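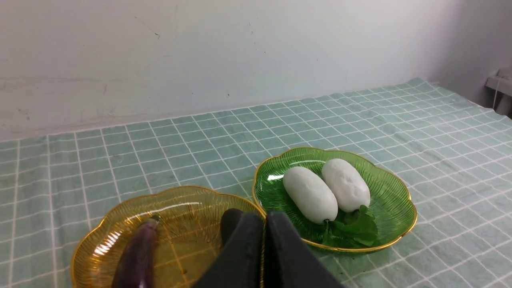 The Road to Berkimberg

My aunt died in December, and she left me her house in Berkimberg and a letter which I was not to open before I had slept there one night.

I took the train to Boneck and then the bus. The driver was eating an apple and did not ask for my ticket. It is 13 kilometres, all of it uphill, and the snow was lying on both sides of the road like bedding put out to air. I was the only passenger after the sawmill.

I had been in that house only as a child. I remembered it as a large house with a small garden, but it was a small house with a large garden. The key turned with difficulty. Inside it smelled of soap and cold stone. I lit the stove, and it smoked, and I opened the window, and then I was colder than before.

In the evening a neighbour came with soup. She was an old woman in a man's coat, and she looked past me into the kitchen.

"You will sell it," she said.

"I have not decided."

"The man from Koskela was here already. He walked round the house two times and wrote in a book."

I knew this. Koskela was the firm that had bought the hotel and the meadow behind it, and they had written to me also. They offered a sum which I had read several times, standing in my corridor in the city with my shoes still on. For the path to the well alone they would give 3,000 more.

"Your aunt threw a bucket at him," the neighbour said. "It was empty. She was sorry about that afterwards."

She put the soup on the stove and stayed to see that I ate it. Then she told me about the two plates. My aunt had bought them at the summer market at Drerkomik, in the year she did not get married. She had paid for them with the money for the shoes. All her life she put them on the table on Sundays, both of them, and ate from one. 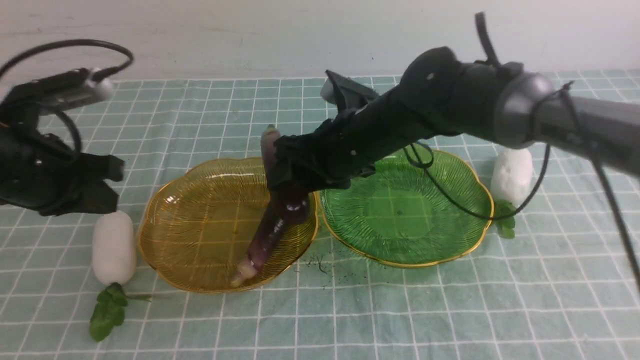
The yellow plate was on the left.

"Who was the other one for?" I asked.

"I asked her this for 50 years," the neighbour said. "She told me to mind my hens."

When she was gone I washed the bowl and lay down in my aunt's bed with my coat on. The wind was going about the roof, trying one tile and then another. I slept badly, and then very well, and when I woke it was light and the stove was out.

I opened the letter at the window. I had expected a long one. She had written it in pencil, on the back of a seed list.

"The well freezes in the second week of January," it said. "Leave the tap a little open. The neighbour likes to be asked for supper but she will not come if you ask her before noon."

There was nothing else. I turned it over and read the prices of beans and carrots.

The bus to Boneck went at ten. I heard it come down through the village and stop, and wait a little, and go on. Then I went to look for the tap.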